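Learning to bake rye, week whatever it is now

I have finally made a loaf I'd happily hand to a stranger! It took most of the winter and a great deal of flour, but on Sunday-lunch terms it was a triumph, and there was nothing left by teatime except the crust end, which I'd hidden for myself.

The recipe comes from Tormod Nyberg, who taught the evening class I went to in Brisinstead last September. He bakes everything in a battered tin from his gran and swears by a long, slow starter (18 hours, no cheating). I cheated, of course, for months.

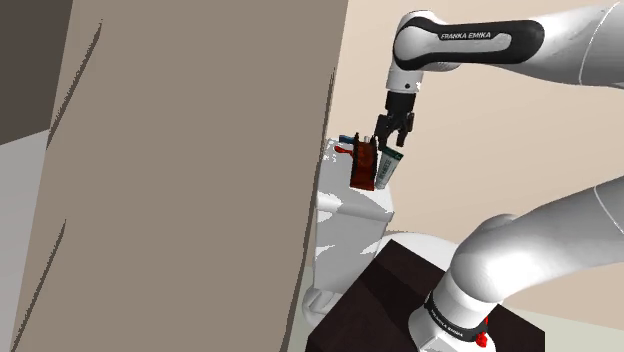 What changed things was the water. I'd been far too mean with it. Rye drinks like mad, and the dough should feel more like wet cement than anything you'd want to knead. So now it's 1000 grams of wholemeal rye, a big spoonful of treacle, salt, and enough warm water to make me nervous. Stir, scrape into tins, leave it alone.

The other thing is knowing when it's done. Mine comes out when the middle reaches 95 degrees, and then – this is the hard bit – you wait a whole day before cutting it. The smell is torture.

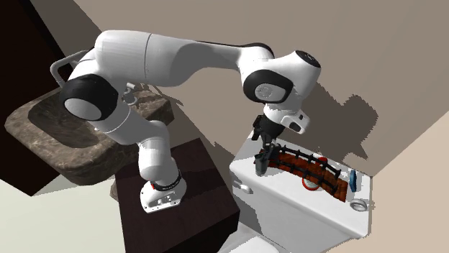
Next I want to try caraway, and maybe the dark malted flour they sell at the mill shop in Pevberg. If anyone has used it, do tell me how much you put in! I've got 40 grams in my notes with a question mark next to it and no memory of where I got that from.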